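Household and shop-floor chores by machine

Household and shop-floor chores by machine are jobs such as clearing a table, filling a shelf, folding towels or sorting parts into trays, done by a robot that was not built for that one job alone. The subject is separate from ordinary factory automation, in which a machine repeats a fixed movement on parts that always arrive in the same place. It is also separate from single-purpose home appliances, such as the dishwasher and the robot vacuum cleaner, which have been on sale for many years.

As things stand, machines can do some chores some of the time. Picking up a firm object from a clear surface and setting it down again is within reach of many research systems. Doing the same in a kitchen that changes from day to day, at a speed a person would put up with, is still an open problem.

Background

Early work on general-purpose arms used two-fingered grippers, which open and close like a pair of tongs. They are cheap and strong, and are still the usual choice in warehouses. Hands with several jointed fingers came into wider use later. They can hold odd shapes and shift an object within the grasp, but they have more motors, more wiring and more parts that wear out.

Software has changed as well. Older systems followed written instructions for each step. Many newer ones learn from recorded demonstrations, in which a person steers the arms through a task many times. The Galum project, which works on table clearing, records 40 demonstrations of each task before a first trial. Its trials use small objects, plates and cups on a plain table.
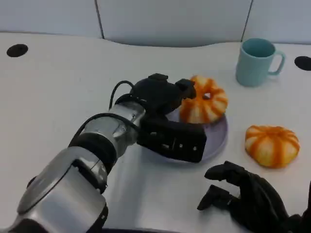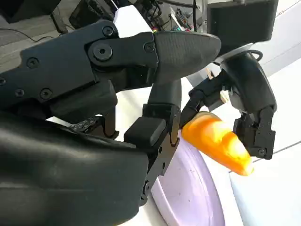
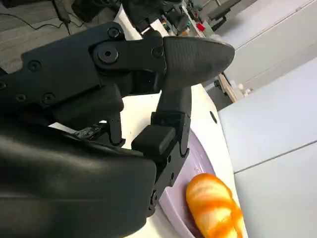
Jurkora Editorial Desk
Staff writer, home and workshop technology

Tasks on the table

Handling objects on and near a plate is a common test. The plate has a raised rim, so the fingers must come in from above or at a slant. Small rounded things roll when they are nudged, and a fingertip that arrives a little too low will push the plate instead of the object. A person corrects for this without thinking. A machine has to notice the slip, through its cameras or through sensors in the fingers, and then try again.

Cameras at the wrist help with the last part of the reach, where a camera at the head may have its view blocked by the arm itself. The drawback is that the fingers often fill much of the wrist view, and the object can vanish behind them at the moment of contact. Most systems now combine both views.

In the home

Household chores are hard chiefly through variety. No two kitchens are laid out alike, and objects are left in new places every day. Soft goods such as clothes and bedding change shape when lifted. Glass and shiny metal confuse some cameras. Wet work brings its own trouble, as many robot hands are not sealed against water.

Imier, a maker of home robots, divides chores into 4 grades. The lowest covers moving dry, firm objects across a table. The highest covers cooking and cleaning around children or pets. The company offers machines for the lowest grade only, and asks that an adult be in the room while one is running.

Cost is a further limit. A pair of arms with jointed hands is far dearer than a dishwasher, and needs more upkeep – cables work loose, and fingertip pads have to be replaced.

On the shop floor

Workshops and small factories are easier in several ways. The light is steady, the benches are kept at a set height and the range of parts is known. Staff can be trained to stay clear of the arms. On the other hand, the work has to be done at a set pace, and a dropped part may stop a line.

At the Đồng packing works, 2 robot stations place goods into trays beside hand-packing benches. Each station is watched by a worker who steps in when an item is missed. The works keeps the stations on light, rigid goods and leaves bagged items to its staff.

Measuring progress

There is no single agreed test. Research groups often report how many attempts out of a fixed number ended well, but they differ on what counts as a success. Some allow a second try at a grasp – others do not. Results from one table may not carry over to another with a different surface or different lighting.

Short video clips are a poor guide for the same reason. A clip may show one good attempt without the failed ones, or may be played faster than real time. Reports that give the number of attempts, the time taken and the amount of human help are more useful to anyone comparing systems.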